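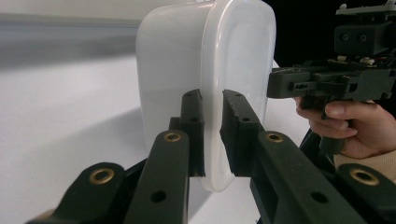

Author role: Reviewer, storage and small housewares safety. Inspection date 31/05/2021.

Wire Basket and Plastic Container Checklist, With Comments
For kitchens and pantry shelves at the Prollmont units

Read this before ticking boxes. The last version of this list came back with every line marked OK, including two lines that contradict each other. I take that to mean people ticked from the doorway. A comment is required wherever one is asked for, and "fine" will be treated as a blank.

The list covers coated wire baskets, lidded plastic boxes and the surface they stand on. Glass jars are on the Skesport list.

Section A. The basket

A1. Coating unbroken at every weld. Check with a fingertip as well as by eye.
Comment: The Stovelico leaflet calls its coating "lifetime." Whose lifetime, it doesn't say. White coating hides white chips, so look for rust spots and rough patches at the crossings.

A2. No wire ends standing proud of the rim.
Comment: Run a dry paper towel along the rim. If it snags, the basket fails. Filing the end down and putting the basket back is not a repair, as bare metal will rust.

A3. Basket sits level and does not rock.
Comment: Press each corner in turn. A folded napkin under one foot is a fail, and I have seen several.

A4. Load within the marked limit.
Comment: Most of these baskets carry no mark at all. Where there is none, write "no mark." Do not copy a number from a catalog page for a different size.
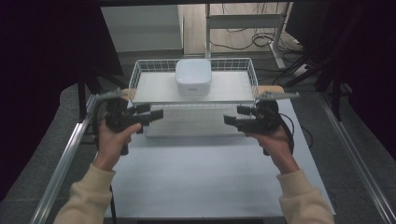
White wire basket on the tabletop board, one lidded box inside toward the back.

A5. Contents do not stick out past the rim at the sides.
Comment: Height is a separate matter, see B5.

Section B. The container

B1. Rim smooth all the way around, no nicks.
Comment: Corners first. That is where a box lands when it gets dropped.

B2. No white stress lines.
Comment: Hard to judge on milky plastic, and I don't trust anyone who says they can do it under a ceiling light. Hold the empty box up to a window. If you still can't tell, write "can't tell." I would sooner have that than a tick.

B3. Lid closes on all sides and stays closed when the empty box is tipped.
Comment: The wording used to be "lid closes firmly," and it passed 98 out of 100 boxes. I don't believe that result. Tip the box.

B4. Food use mark present and readable.
Comment: A logo is not a food use mark. A maker's name is not one either. If the print has worn off, the box can hold clothespins or batteries, but no food.

B5. Box does not tip when the basket is pulled forward.
Comment: Tall boxes go to the back or lie flat. Pull at normal speed. Everyone pulls slowly when they know it is a test.

B6. Capacity mark, if any, agrees with the label on the shelf.
Comment: The Cui boxes are sold to us as 1000 ml. Fill one to the brim with a measuring cup and write down what you get. Do not write 1000 unless you got 1000.
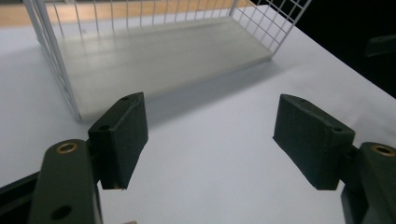

Can a chipped basket stay in use if it only holds boxes with lids?
Only until a replacement arrives, and only for closed boxes. Nothing unwrapped goes in it, and it stays off any shelf above a counter where food is prepared.

Section C. The surface

C1. Surface flat, clean and dry before the basket goes back.
Comment: "Dry" means a hand laid flat comes away dry. Water trapped under a basket is where most of the rust stains came from last August, whatever the supplier said about our tap water.

C2. Clear space of 6 inches from the stove or any other heat source.
Comment: Measure it. The shelf nearest the oven passed last time and I would like to know how.

C3. Nothing stored on the floor beneath.
Comment: Includes bags waiting to be put away "later."

Section D. Cleaning and handling

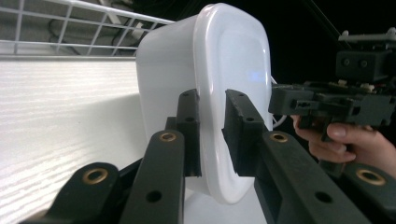
D1. Washing marks are the part of this list I have the least faith in, as they depend on who is looking and how hard. The rule is to check each box after it has been washed and dried, with the lid off, and to feel for grease along the inside corners. Shine tells you very little. A white box with a thick, rounded rim and a glossy front will throw back a small bluish patch of light whether it is clean or greasy, and that patch is easy to take for a water mark. Tilt the box before you write anything down. A patch of light will shift, a stain will stay where it is.

D2. Boxes stacked only when empty.
Comment: Lids stored separately. The claim that full boxes "lock together" has not held up on any shelf I have looked at.

D3. Failed items taken off the shelf the same day and tagged.
Comment: Tag goes on the item. A tag on the shelf edge gets moved, and then a good basket is thrown out and the bad one stays.

Return the completed sheet with the failed items listed on the back. Sheets with no comments will be sent back.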